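3.2. Recogida de demostraciones

Las demostraciones de la tarea de plegado se obtuvieron por dos vías. En la primera, el operador teleoperó el brazo desde un puesto con dos mandos y retorno visual. En la segunda, trabajó directamente sobre la mesa con un par de pinzas manuales, sin robot presente en el bucle. Ambas vías comparten el mismo formato de registro: pose de cada efector, apertura de las mordazas e imagen sincronizada.

La teleoperación se realizó con el sistema Vistska y sirvió sobre todo como referencia. Los operadores tendían a detenerse antes de cada agarre para comprobar la profundidad, y las prendas finas se escapaban con frecuencia en el primer intento. Por ese motivo la mayor parte del conjunto Dullthorpe procede de la segunda vía, en la que el operador percibe la tela a través de la propia pinza y corrige sobre la marcha.

Cada pinza manual lleva montado un cubo con marcadores fiduciales en sus caras, a partir del cual se estima la pose. El uso de un cubo permite mantener al menos una cara visible en la mayoría de las orientaciones de la muñeca. Las prendas se colocan sobre una mesa oscura, que facilita la segmentación de los tejidos claros y la dificulta en los negros (véase la sección 5).

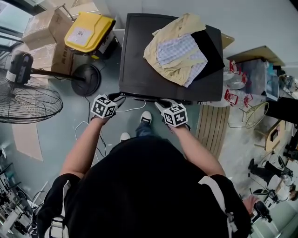

Figura 3. Operador con una pinza manual en cada mano, vista cenital. Sobre la mesa, prendas dobladas.

El protocolo fue el mismo para todos los operadores. Tras una calibración inicial, el operador lleva las dos pinzas al borde cercano de la mesa, espera la señal sonora y ejecuta el plegado a su ritmo. Se pidió no cruzar los antebrazos por encima de los marcadores y soltar la prenda con ambas mordazas abiertas del todo. Las repeticiones en las que el seguimiento de un cubo se perdió durante más de 30 fotogramas consecutivos se descartaron automáticamente.

Entre agosto y octubre de 2020 se registraron 1.203 demostraciones con pinzas manuales, de las que 169 fueron eliminadas por el filtro anterior. Las restantes fueron revisadas por Mariama Amissah, que anotó el instante de cada agarre y de cada suelta. No se eliminaron los intentos con correcciones intermedias, puesto que contienen las maniobras de recuperación que interesa que aprenda la política.

La transferencia al robot exige expresar las trayectorias en el sistema de referencia de su base. La transformación se calcula una sola vez por sesión mediante una placa fija a la mesa. Quedan diferencias cinemáticas que esta transformación no resuelve: el operador puede girar el tronco y acercar los hombros, mientras que los brazos del robot parten de una base rígida. Las trayectorias fuera del espacio alcanzable se recortaron en el último punto válido.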